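Murnonwood Storage Equipment
Shelving > Slatted units > Starnell 427

Starnell 427 Slatted Shelf Unit with Round Tray

Part of the Starnell range. Ships flat. Tray included.

Overview

The Starnell 427 is a freestanding slatted unit for kitchens, pantries, utility rooms and shared workrooms. It takes folded textiles, dry goods in closed packaging, and light household equipment. The open slats let air pass between levels, and small debris falls through to the floor pan, where it can be wiped out without unloading the shelves.

The unit is supplied with one round tray from the Sầm series. The tray sits on any level and lifts out for carrying or cleaning. It is not fixed to the slats and has no handles.

Dimensions and capacity

Width, outside: 427 mm
Depth, outside: 253 mm
Slatted levels: 3, adjustable
Adjustment: pegged, both side panels
Stacking: up to 2 units, with connector set (ordered separately)
Mounting: freestanding, or wall-fixed with the bracket supplied

The inside width is reduced by the thickness of the side panels. Check the drawing on the assembly sheet before ordering third-party boxes or baskets, particularly those with a flared rim. The inside depth is the same as the outside depth because the unit has no back panel.

Slats

The slats run the full width of the unit and seat in notched rails. Each slat can be removed individually by lifting the front edge and drawing it forward. No tools are needed. Slats are identical across all levels and are interchangeable between Starnell units of the same width. They don't fit the earlier Markard frame, which uses a shallower notch.

Standard slat color is gray-green, matte. The color goes through the surface layer, and light scratches can be dressed with the touch-up stick listed under accessories. Deep gouges should be dealt with by replacing the slat.

The gaps between slats are not adjustable. Small items, such as jar lids or loose cutlery, should be kept on the tray or in a closed box.

Tray

The Sầm tray is round with a raised white rim. The rim carries a scattered fleck in gray and blue-gray. The fleck is applied before the final coat and varies from one tray to the next, both in density and in the size of the marks. Variation in the fleck is normal and is not accepted as grounds for return. The base is dark olive gray with a low-sheen finish.

The outer diameter is smaller than the depth of the shelf, so the tray does not project past the front slat when pushed back fully. When the tray is loaded, place it with its center over the middle of the level. A loaded tray on the outer third of a level puts most of the weight on one rail.

Cleaning

Wipe slats with a damp cloth and mild detergent, working along the length of the slat. Dry them before refitting. Water left standing in the rail notches will stain the panel finish over time.

The tray can be washed by hand in warm water. Do not use abrasive pads on the rim; they dull the top coat and make the flecked areas look cloudy. The tray is not rated for oven, microwave or direct flame.
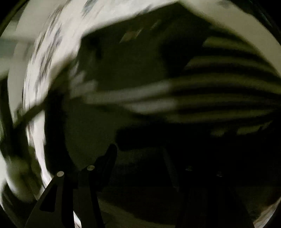
The floor pan slides out toward the front. Empty it before it fills to the level of the lip, and refit it with the folded edge facing the wall. If the pan binds on one side, the unit is out of square. Loosen the lower cross rail by half a turn on each side, press the side panels down until both feet touch the floor, and retighten.

Assembly

Assembly takes one person and a cross-head screwdriver. Fit the lower cross rail first, then the upper, and leave both slightly loose until the side panels stand vertical. Tighten, fit the notched rails at the chosen heights, then drop in the slats from back to front. The wall bracket should be used in any room where children are present and whenever two units are stacked.

On uneven floors, use the screw feet. Their range is marked on the assembly sheet. Do not pack the feet with card or folded paper.

In the carton

Side panels, left and right
Cross rails, upper and lower
Notched rails
Slats, full set
Floor pan
Sầm round tray
Wall bracket and screws
Assembly sheet

Accessories and spares

Replacement slat, single
Replacement slats, full level
Connector set for stacking
Touch-up stick, gray-green
Sầm tray, additional
Screw feet, long

Compatibility

Connector sets sold before the November parts revision fit this unit but leave a visible step at the side panel joint. Current sets sit flush. The two versions can be told apart by the shape of the shoulder: square on the older part, beveled on the current one. They should not be mixed on the same pair of units.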